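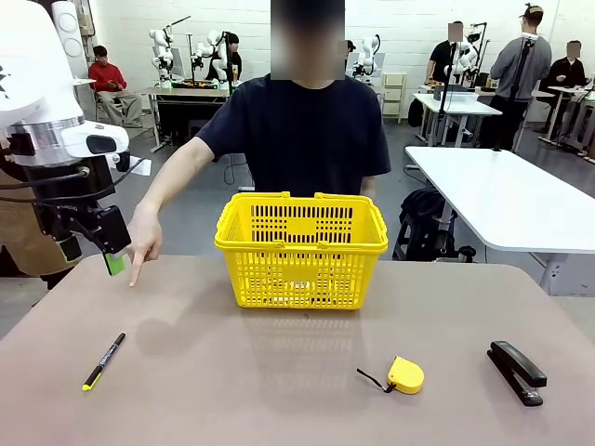

Updated 2020-08-29. Questions we keep getting on the Raptis two-arm kit. Short answers, bench is busy. If yours is missing write to Beverley.

## Before you order

**What's in the kit?**
Two arms, column, two grippers, controller, one box of spare fingertip pads, cables. Table not included. Basket not included either, people ask.

**What table do I need?**
Flat, matte, doesn't wobble. Gloss tops throw reflections and the depth sensor hates them. A little shine from ceiling lights is ok.

**How heavy can it lift?**
700 g per arm with the stock gripper. Stapler, tape measure, markers, all fine. Full water bottle, no.

**Can I rent first?**
Yes. 3000 a month, 1000 of that comes off if you buy later. Kistilbridge office handles rentals, ask for Baltasar Salcedo.

## Setting up

**How long does set up take?**
One day if the room is ready. Two if we have to move furniture.

**Does it need a fence?**
Not at teaching speed. Above that, yes, or a floor scanner. Your own safety person signs off, not us.

**Can people work in the same room?**
Sure. Keep backpacks and loose cables out of the arm's reach, and keep chairs back from the column.

## Teaching a pick

**Do I have to write code?**
No. Point at a spot on the table, confirm on the tablet, arm gets taught that spot. Index finger, tip on the surface, hold still. Sleeves pushed up if they're baggy.

**It picked the wrong thing. Why?**
Usualy two items too close. Spread them out for the first runs, then move them closer once it's reliable. Straps and lanyards on items are a pain too, gripper grabs the strap. Lay them off to one side.

**How many demos per item?**
We start with 9. Shiny black things may want more.

**Basket or tray?**
Either. If basket, handles folded down, always. Handles up = arm hits handle = stop and reset.

**Will it do left and right arm together?**
Yes but teach one arm first. Daryna Antoniuk's guide "Trotau" has the two-arm part, chapter at the end.

## Problems

**Fingertip pads wear out?**
They do. Swap when the edge goes smooth. Pull off, push on, no tools. Don't glue them.

**Cable by the gripper snags.**
Leave a loop, not a tight run. Too tight and the wrist can't turn all the way.

**Arm stops for no reason.**
There's a reason, it's in the log. Send the log, not a phone pic of the screen pls.

**Is there training?**
Half day at Zistcombe, Begoñe Gallardo runs it. Next open slots are in Febuary, sooner if somebody cancels.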